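2024-09-05, notes from the Runelley open day, typed up on the train so excuse the state of them

Got there late. Car park full by 10, sent round to the field behind the dairy, then a long walk back along the lane with no pavement. Wear boots if you go next year.

Runelley is the old seed station, now half seed bank and half trial garden. Open one day a year. Free entry, you pay for the tea. The tea is good. The queue is not.

Started in the walled garden. Beans mostly, climbing ones on hazel poles, labels in pencil on zinc. Lots of them over already after that dry spell but the late rows still going strong. A dark podded one called Mivari that I want very badly. Not for sale, not even a pod, they need all of it for the growing out. Fair enough. Sulked a bit.

Next door the brassicas, under net. A kale called Tikska with frilled leaves and a purple rib, supposed to stand through hard frost. Tasted a leaf raw. Peppery, a bit tough, would be lovely in soup. Slugs had clearly voted for it too.

Then the barn for the talk. 31 chairs and far more people than that, so I stood by the door in the draught. Talk was on how you keep a variety going when it has no commercial use. Short version: grow it out every few years, keep it well away from its cousins, dry it properly, write everything down. The old ledgers were on a table at the back, the earliest in beautful brown ink. Somebody had entered the same pea twice under different names and it took decades to sort out. The collection stands at 1066 lines now. I'd have guessed a few hundred.

Cold store next. Small groups, in and out in a couple of minutes, coats on. Shelves of foil packets, each with a number and a year. Smells of nothing at all. Packet 101 is a Lahtinen turnip, handed in by a family who had grown it on the same plot for three generations. Liked that very much.

Last stop the germination room and the little lab beside it. Damp paper, trays, lids, tweezers. Seeds get tested every so often, and if too few sprout the whole line goes back out to the field that spring. They also do a bit of DNA work these days, to find out which of the old names are really one plant.

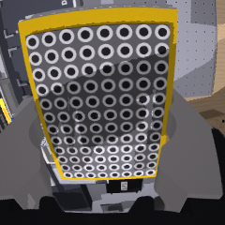 Wim Leemans thought the DNA side was fine for sorting out names but said you still have to grow the thing and eat it before you know what you've got. Long chat after that on peas, and whether anyone can keep broad beans pure in a village full of allotments. He reckons no, unless you bag the flowers.

Plant stall nearly stripped by the time I got back to it. Came away with two leeks in a pot, a packet of lettuce seed and a jar of plum chutney. Missed the apple tasting completly, it was in the far orchard and the map was no help.

Bus back from the crossroads, not the village stop. The village stop is closed until the end of September.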